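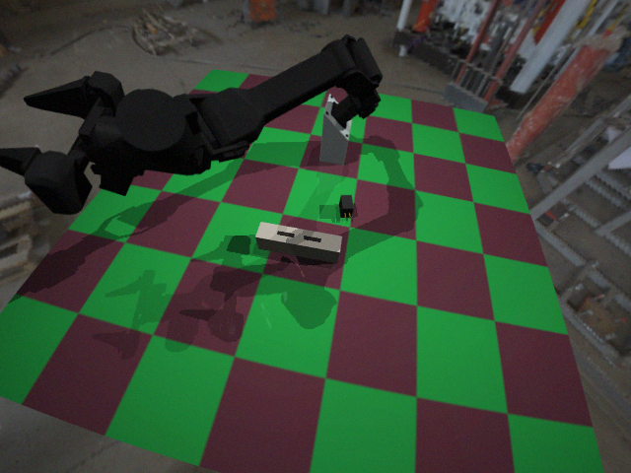
Figure 5. Simulated arm with its gripper at the upright gray block. The two-pin part and the flat slotted block are on the checkered board.

5. Recording Demonstrations in the Simulated Cell

This section covers setting up the block-and-connector task in Dudier and recording demonstrations for training a Plusis policy. It assumes that the simulator is installed and that the arm model has passed the joint check in Section 3.

Revised October 31, 2022. Maintainer: Ekrem Sönmez.

5.1 Before you start

Close any other Dudier session on the same machine. Two sessions will share a physics clock and the time stamps in both logs will be wrong.

Confirm that the asset folder contains the Grosta board, the warehouse background, and all three task parts: upright block, two-pin part, slotted block. The background has no collision geometry. The board does.

5.2 Loading the scene

1. Open the task file and select Load Static. The board and background load first.
2. Select Load Parts. Parts appear slightly above the board and drop onto it.
3. Wait until the status line reads SETTLED. Do not move the arm before this.
4. Set the random seed. Use seed 1415 to reproduce the baseline layout. For training data, select Auto and let the seed advance with each episode.
5. Turn on arm shadows under Render > Lights.

Note: Keep shadows on for all training episodes. Policies trained without them did poorly when the arm's shadow fell across the parts, and the loss did not show up in the training curve. The effect was found in March during the Eklund comparison runs (see 5.5).

5.3 Recording an episode

1. Press Home and check that the gripper is open.
2. Press Record. The log starts at the next physics step.
3. Move the gripper over the upright block with the fingers pointing down.
4. Lower the gripper until the fingers are on either side of the top of the block, then close at low force.
5. Raise the block clear of the board and hold it until the contact flag is steady.
6. Set the block down in the target square and open the gripper.
7. Pick up the two-pin part by its body. Line up the pins with the slots in the slotted block and lower the part until the insertion flag changes.
8. Press Stop. Mark the episode Pass or Fail.

Caution: Do not close the gripper at full force on the upright block. The solver will push the fingers into the mesh and the block may be thrown off the board. An episode in which this happens must be deleted. Marking it Fail is not enough — failed episodes are still used to train the value head.

Note: A small tilt of the block in the grip is acceptable. If the block keeps turning after the lift, lower it, open the gripper, and grasp again within the same episode. Regrasps are useful data and should be kept.

5.4 How many episodes to record

Record 300 episodes for a full training set. Success on held-out layouts was still rising at half that number and had almost leveled off at the full count. Extra episodes from the same operator gave little. Extra seeds gave more.

5.5 Comparison with the Eklund controller

The Eklund controller follows scripted waypoints and reads part poses directly from the simulator. Plusis gets rendered images and joint angles only. Compare the two on the same seeds, and report grasp and insertion as separate scores. A combined score hides the usual failure, a good grasp followed by a missed slot.

To run the comparison, select Tools > Evaluate, load both controllers, and enter the seed list. Results are written to the session folder when the last seed finishes.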